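Sondale cell: setup and care notes

README for the PC disassembly and assembly cell, Canpolat workshop
Maintained by Erdal Altıntaş
Last full revision: 27 February 2019

What this file covers

This file explains how to bring the Sondale cell up, how to check it before a run, and what to do when something goes out of position. It does not cover the motion programs themselves. Those are in the folder "nevow" and have their own README. If you only want to read the recorded runs, you need the section "Files" and nothing more.

I write these notes mainly for the colleagues who take over the cell when I am away. Please correct them when you find an error, and put your initials in the change log at the bottom.

The cell

The cell is one collaborative arm on a slatted aluminum table, with a gripper that has two fingers and a camera module on top. The work is on desktop computers: taking parts out of an open case, placing them on a printed fixture, and putting them back. A second camera is fixed and looks at the table from outside. The control software is called Nevus. It runs on the cell computer and starts the arm, the gripper and both cameras in the correct order.

Starting the cell

1. Release the emergency stop and switch on the arm controller. Wait until the brakes can be released from the pendant.
2. Start Nevus with the command nevus-start. Do not start the camera service by hand before this. Nevus will then find the port busy and will report a gripper fault, and this message is misleading.
3. Home the gripper. The fingers open fully, then close fully.
4. Load the payload file for the current fingers. There are 2 such files, one for the long fingers and one for the short ones. With the wrong file the arm still moves, but contact detection becomes too sensitive and the run stops at the first touch.
5. Move to the park pose and look at the wrist camera picture. If it is blurred, clean the lens with a dry cloth before you touch the focus.

Calibration

The hand-eye calibration is stored in calib/hand_eye.yaml. It must be repeated whenever the camera module was taken off, also if it was put back with the same screws. In August we skipped this once and lost a full day looking for an error in the grasp planner. The error was only in the camera.

For a quick check, run calib-check with the board placed flat on the table. Four poses are enough. If the result is marked red, do the long calibration. If it is marked yellow, check first that the board is not bent – the old one has a small curve in one corner and should not be used any more.

The fixed camera is calibrated separately. Its mount becomes loose slowly, so tighten it before you calibrate and not after.

Fixture

The fixture is printed in gray plastic. Its base is a flat plate, and the blocks, pads and posts on it hold the parts in a known position. The origin for all part positions is the front left corner of the plate. Please do not use the rear corner, even if it is easier to reach with the probe.

Clamp the plate to the table before you teach any position. Check the posts for cracks at the foot by pushing them gently to the side with a finger. A cracked post must be replaced together with its block, and the STL files are in fixture/print. Print the posts lying down. When they are printed standing, the layers separate at the foot after a few weeks of use.

After a reprint, measure the fixture again with the script fixture-probe. The parts shrink a little, and it is not the same amount each time.

Placing the computer case

Lay the case on its side with the open side up and the rear panel toward the fixture. Take off the side panel and keep it away from the table. The mains cable must be removed, and the case must stand without power for some minutes before the robot or a person reaches inside.

Push any free cables away from the path of the fingers. The SATA cable is the usual problem, as it can spring back after you have moved it. Leave the cooler off when the processor task is selected, and check that the retention frame is closed.
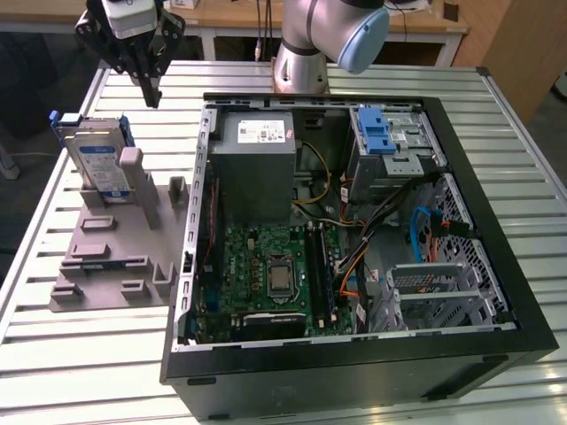
Fixed camera view: open case on the slatted table, hard drive in its blue caddy on the fixture, gripper fingers closed.

Before you press start, compare the live picture with the stored reference picture for the task. The overlay in Nevus is helpful, but it does not show height. Look at the table from the side also.

When the drive does not seat

If the hard drive stops halfway into the fixture, do not push it with the arm. Open the gripper, take out the drive by hand and look at the caddy. In most cases one side of the caddy is not fully clipped on. If the caddy is good, run fixture-probe again and compare the values with the last saved ones.

If the fingers slip on the caddy, clean the finger pads with alcohol. Worn pads are shiny in the middle. Change both pads at the same time – with one new and one old pad the drive turns a little while it is lifted.

Files

runs/ contains 147 recorded runs. Of these, 93 were made with the short fingers. Each run has its own folder with the video of both cameras, the joint positions, the gripper state and a text note from the operator. Runs that were stopped by hand are kept and carry the word "stopped" in the note.

calib/ contains the current calibration and all old ones. Do not delete the old files. Every run refers to the calibration that was valid when it was made.

fixture/ contains the drawings, the STL files and the probe results.

Change log

EA: rewrote the calibration section, added the note on the bent board.
EA: changed the fixture origin to the front left corner in all files.
EA: added the two payload files, removed the old common one.
Still open: the cable guide on the gripper side needs a longer strap.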